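# Unit 3: Collecting Demonstrations in Simulated Rooms

Course handout, robot learning sequence
Prepared by Bezawit Hailu and Achilleas Sarantis

These notes accompany the second laboratory session. Students should read them before opening the simulator and keep them at hand while recording. The exercises use the Clarley room set, and all recordings are made under the Karkby naming rules given in the Unit 2 handout.

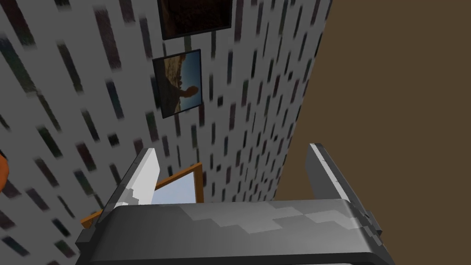 Both views come from the same simulated room.

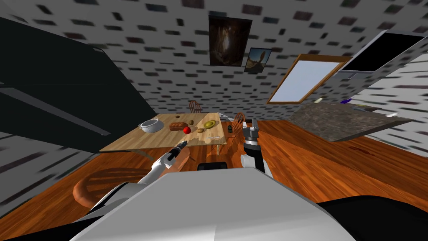
**Why must the views be saved together with the arm commands?**

The learning system is trained to produce a command from what the robot can sense at a given moment. If a view is stored without the command issued at that same step, it cannot serve as an example of anything. The recorder therefore writes views, joint positions and commands as a single entry, and an entry with a missing part is discarded when the file is checked.

## 3.1 Terms used in this unit

A **demonstration** is one complete attempt at one task, recorded from the starting pose to the final release or stop. A **step** is a single entry within it. A **batch** is the set of demonstrations recorded by one operator in one sitting.

The word "episode" appears in much of the published literature and has the same meaning as "demonstration." Either term is accepted in written work, provided it is used consistently.

## 3.2 The assignment

Each pair of students will contribute one batch of 64 demonstrations. The partners share the work equally and exchange roles at the halfway point. The operator moves the arms; the observer reads out the task, watches for errors and fills in the log.

Accepted batches from all pairs will be combined with the 386 demonstrations already held in the Foulkes archive. The combined set will be used for training in Unit 4, so errors admitted at this stage will affect every group in the course.

## 3.3 Procedure

1. Load the room and confirm that the task sentence matches the one on your sheet.
2. Return both arms to the starting pose.
3. Randomize the starting positions with the reset command. Do not move objects by hand in the editor.
4. Start the recorder and wait for the step counter to advance.
5. Carry out the task at a steady pace. Short pauses are acceptable; pauses of more than 2 seconds should be entered in the log.
6. Stop the recorder once the arms are at rest.
7. Mark the demonstration as complete, failed or doubtful.

Failed demonstrations are to be kept. They are stored in a separate folder and will be needed for the discussion of recovery behavior. A failed grasp followed by a successful second try within the same recording counts as complete — the log should state that a retry took place.

## 3.4 Variety in the examples

A batch in which every approach follows the same path teaches the system very little. Operators should vary the direction of approach, the height at which the gripper closes and, where the task permits, the arm that is used. Variation should remain within what a careful person would do. Deliberately awkward motion is not useful and will be rejected at review.

Viewpoint also deserves attention. A camera that moves with the arm may turn sharply during a reach, and the target may leave its view for part of the motion. Such steps are valid and should not be trimmed. The system will meet the same conditions when it runs by itself, and a second camera with a wider view often supplies what the first one lacks.

## 3.5 Review

Batches are reviewed by Ngozi Etim and Mirta Iturra. The reviewers replay a sample from each batch and compare the result with the log. A batch is returned to the pair when:

- the task sentence does not match the motion recorded;
- the step times contain gaps;
- doubtful demonstrations have been marked complete.

Pairs may resubmit up to 3 times. Requests for additional simulator hours should be sent to Anastasia Petridis before the December break.

## 3.6 Questions to prepare

Written responses of one paragraph each are due at the start of the next session.

- What information would be lost if only the final position of each object were recorded?
- How should a reviewer treat a demonstration in which the task is completed with the wrong arm?
- Which kinds of variation can the reset command supply, and which must come from the operator?

Reading: Dririvdale Laboratory Manual, chapter on recording and replay.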